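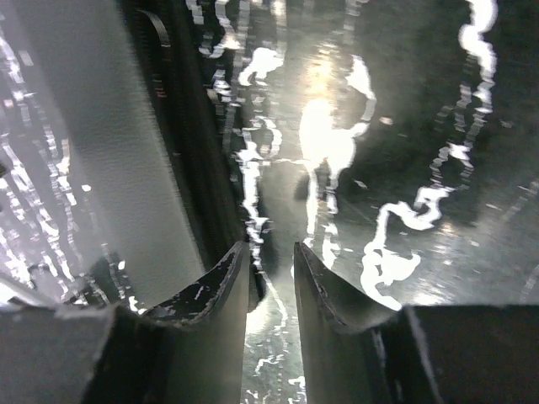

Search this site
Search

May 31, 2023

The gripper stopped closing again last week. The arm carried on as if nothing had happened, went down to the surface, sent the close command and came back up with the fingers still open. It did this on 742 cycles before I looked at the log, which was my own fault for leaving it overnight.

I first blamed the wrist camera. Shiny metal has given us trouble since January, and glare can throw the depth estimate out by more than three millimetres. So I spent two days on lighting and exposure, and the fault didn't change at all.

Maite Figueroa at Grircombe asked what the finger motor was drawing. I hadn't checked. It was drawing nothing. A connector behind the wrist had worked its way out, and the Mesel controller treats a silent motor as one that has finished its move – no error, no stop.

The connector is now clipped and the program halts if the current reads zero after a close. I've also set the arm to pause after two missed picks. I still don't like the controller's default and have written to Mesel about it. No reply yet.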